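Ticket: Quantities wrong after importing recipes from Hollmann into Pamon
Opened by: Valter Grønli
Product: Pamon desktop, recipe library
Status: Solved, with one small question left open
Priority: Normal

Opening message

Hi all! First of all, I love this program. I moved my whole recipe collection over from Hollmann in April and I've had more fun cooking from it in a few weeks than I had in years with the old one. The search alone is worth the move. I typed "something with leeks" as a joke and it gave me six things I'd forgotten I had.

The problem is with amounts. All 497 recipes came in, titles and steps look fine, tags too, but some of the quantities are way off. My big-batch rye asks for 1 g of flour. It should be 1,000 g. The salt and water are correct, so the card reads like a recipe for brine.

What I did:
File > Import > Other program > Hollmann export (.txt)
Left all the boxes at their defaults
Clicked Finish, no warnings

The import summary said:
Recipes read: 497
Recipes skipped: 0
Ingredient lines read: OK

I'm on the current version and I've restarted twice. Same result if I import into a fresh library.

Update 1, 9:40 a.m.

Went through everything with the sort-by-amount view (great feature, by the way, please never remove it) and the damage is smaller than I feared. 8 recipes are affected. They are all large ones: the rye, two soups, the pickles, the Christmas ham, the tomato sauce I can for the winter, the pea stew for the choir supper, and a fruit punch that I should probably delete anyway.

Every broken line has a comma in it. In the old program I wrote thousands with a comma, as in 1,494 ml stock. (Yes, 1,494. It was converted from an old pot measure by my past self, who had a calculator and no sense of proportion.) Pamon shows that as 1.494 ml, which on the card gets rounded to 1 ml. Amounts under a thousand are all fine.

Update 2, 11:15 a.m.

Reply from Jerudley support, pasted here so it's all in one place:

"Thanks for the detailed report. Could you check Settings > Library > Number format? The importer follows this setting and not the language of the menus. If it's set to 'comma as decimal', 1,000 will be read as one. Please also send the export file if you can."

I checked and there it was, comma as decimal. The menus are in English but the number format was picked up from my computer, where I have Norwegian regional settings. So the importer was doing what it had been told. I'm impressed that they spotted that in one reply!

Update 3, 12:30 p.m.

Changed the setting to "point as decimal" and looked at the rye. Still 1 g. Then I read the help page properly: the setting only changes how new text is read, and cards already in the library keep their stored value. So you have to import again.

Steps that worked for me:

1. Back up the library first (File > Back up). Mine took under a minute.
2. Settings > Library > Number format > point as decimal. Close the settings window, or it doesn't save.
3. Make a new empty library. Importing on top of the old one gave me two of everything when I tried it on a small test file.
4. Import the Hollmann export again.
5. Open a recipe with a large amount in it and check it before going any further.

Rye: 1,000 g. Soup: 1,494 ml. Hooray!

Update 4, 2:05 p.m.

A snag. My own edits from the last few weeks were in the old library, so the new one didn't have them. If you've been cooking and scribbling notes since the import, don't throw the old library away. I opened both, filtered the old one by "changed since import," and dragged those cards across. Pamon asks whether to replace the card, and I said yes for everything except the eight big ones. The tomato sauce had a note I wanted, so I copied that by hand.

The shopping list also holds on to old numbers until you clear it. I had a list with 1 g of flour on it, still waiting patiently. Shopping list > Clear > Rebuild sorted that out.

Update 5, 4:20 p.m.

Printed cards from Turis are fine too. I was worried because Turis keeps its own copy of each card for printing, but it asked to refresh as soon as I opened it and the new amounts came through. If yours doesn't ask, try Tools > Refresh cards.

Suggestion for Jerudley: could the import window show two or three sample lines before you click Finish? If I'd seen "rye flour, 1 g" in a preview I would have caught it right there. Even a small line saying which number format is in use would do it. I'd be glad to test a beta, and I have a wonderfully messy export file to throw at it.
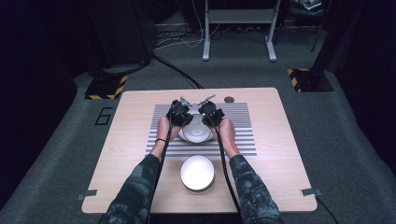 The one question left open is about servings, where Pamon lets me type a unit of my own and then won't scale it. Doubling a recipe changes "4 portions" to "8 portions" as it should, but "4 bowls" stays at 4 bowls no matter what I do with the slider. I'd really like to keep bowls for the soups and the pea stew - a plain white one like the one between the two hands on the tabletop is my idea of a serving, and it's easier for guests to picture than a number of milliliters. For now I've put "portions" in the servings field and "bowls" in the notes, and everything scales. If there's a list of the units the slider understands, please post a link and I'll close this ticket. Thanks again for the quick help, and the rye is going in the oven tonight!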